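The power strip under my desk gave up in February, after 13 years of loyal service and at least two spilled coffees. It had been brown once, or possibly gray. I carried it out to the electronics bin in Dunley and felt less than I expected to.

Replacing it should have taken ten minutes. I spent an entire evening reading reviews instead, all 408 of them, including one from a person who had given three stars to the color of the box. By midnight I had opinions about cord thickness. I also had a headache, and I still had nowhere to plug in the lamp.

What I wanted was plain: separate switches, so I could shut off the printer (a Bavov, never warm to me) without crawling around to unplug it. What I got was that, plus a color scheme.
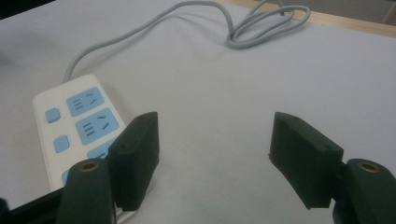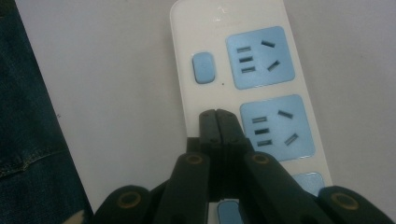 White body, light blue sockets, light blue switches. Very spa.

I had no plans to own anything in light blue, and now it's the best-looking object in the room, which says plenty about the room. The gray cord is another matter. Mine has a deep personal commitment to being a coil, and I've started leaving it to its own devices — we both seem happier.

The old strip lived behind a filing cabinet, where it collected 46 paper clips and a library card. The new one gets to stay up on the table until I've worked out what goes where. The lamp is in charge of socket one. The printer can wait.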